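Gap between two tables pushed together, how do I keep them from drifting apart?

Posted in Home & Furniture, 8 Aug 2026

I have two Laxdal tables in my workroom, pushed together along the long sides to make one big surface for cutting fabric.

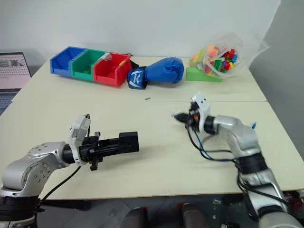
The problem is the seam. When I first set them up in June it was tight and I could slide a ruler across without feeling it. Now it opens up every few days. I lean on the front table when I cut, and I think that pushes the back one a little, or the front one creeps toward me. Pins fall through and the rotary cutter catches when I cross the line.

The floor is vinyl plank over concrete. The legs have the plastic feet that came with them. I tried tape across the seam on top, but it lifted and left a sticky line. I would like something I can undo, as I take the tables apart when family comes to stay. I don't mind drilling into the underside but the tops are thin, so long screws are out. One table may also be a hair taller than the other. Any suggestions?

Posted by hemline_gatstead
1,087 views

marlow77

Clamps. Done.

sawdust_and_tea

You have two separate problems and it helps to fix them in order. Get the heights right first, then join them.

Height: put a straight edge across the seam in three places, one near each end and one in the middle. If one side is low at all three, raise that table. Check whether the feet screw in and out before you buy anything. On a lot of tables they do, and people never notice as they come fully screwed in. If they don't turn, thin felt or rubber pads under the low legs will do it. Rubber is better for you because it grips the vinyl. If the straight edge rocks in the middle only, one of the tops is bowed and pads won't cure that, but joining them will pull it closer.

Joining: what you want is a table connector, sometimes sold as a banquet table clip or a leaf latch. There are a few types.

The U-shaped clips slip over neighboring legs and hold them together. No drilling. They only work if the legs are right at the edge and about the same thickness. They stop the drift but do nothing for the height.

The latch type screws to the underside, one half on each table, and you flip a lever to pull the tops together. This is the one I would use. Fateo makes one with short screws and Drumik sells a heavier version. I have the Fateo ones on a pair of craft tables. Use 2 of them, each a hand's width in from the end. If the tables are very long, add one in the middle.

Measure the thickness of the top before you drill. Wrap a bit of tape around the drill bit as a depth mark and stop well short – going through the top is a bad afternoon. If the top is hollow inside, the screws may not hold, and you will need to glue a strip of plywood underneath first and screw into that. Tap on it with a knuckle. A hollow top sounds different in the middle than it does along the edge.

Fit the latches with the tables clamped tight, otherwise you will set the gap in permanently. I did this the first time and had to fill the holes and start over.

For the tape residue, warm water and dish soap, then a little cooking oil on a rag if that doesn't shift it. Wash the oil off before you put fabric down.

pegboardpat

Agree with the latches. I went a cheaper way and just put rubber furniture cups under all the legs. Mine haven't moved, but I'm on wood floors, so it might be different on vinyl. Some rubber stains vinyl yellow, so check the package – mine said not for vinyl.

If you mostly need it flat for cutting, a big self-healing mat laid over the seam also hides it. Doesn't stop the tables moving though.

hemline_gatstead

Thank you both. The feet do unscrew, I had no idea. Two turns on the back left one and the tops are level now. I've ordered the latches and will clamp before I drill. The tops sound solid near the edge, so I think short screws will be fine there.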